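Workshop notebook, Cell 3
October, entry opened 09:40

Subject: working rules for shared food-handling cells, second revision.

The first revision was written when each cell had one arm. It does not say which operator holds authority when two arms share a table, and it treats the pendant as personal equipment. Both points are corrected in this entry. The Kovora checklist remains in force until the revised sheet is signed. 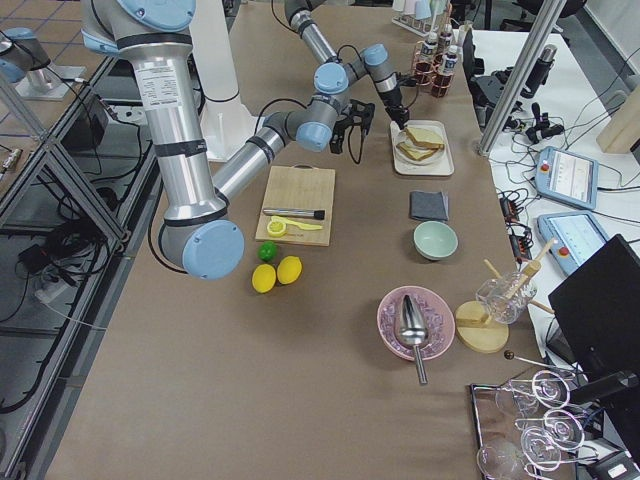 Sharada Subramaniam
Cell Safety Lead, Clomar Workshop

1. Pendants. Both pendants stay on the side table for the whole session, screens up, with the emergency stops clear of cables. No pendant is to be carried to another cell.

2. Glassware. Stemmed glasses are kept in the metal tray at the corner of the table. A run involving glass is limited to 40 percent speed, and the second arm is parked first.

3. Table covering. Brown paper is replaced at the start of each shift. Torn paper is a stop condition.

4. Food items. Nothing placed on the table is to be eaten afterward, including bread and cut fruit. Ice is discarded at the end of the session, together with anything it has touched.

5. Cables. The power strip by the upright post and the leads on the side table are still routed by habit. A fixed route is to be drawn up and added to the sheet. Floor cables under the frame come under the same item - see log entry 127.

6. Authority. One named operator per session. The second operator may stop either arm at any time but may restart neither.

Callum Moffat has asked whether item 2 should apply to the ridged glass in its wooden holder. My reading is that it should. The MacLeish form covers "drinkware" without further definition, and the wording will be changed to match.

Open: confirm the parked position for the second arm, and file the revised sheet under 544.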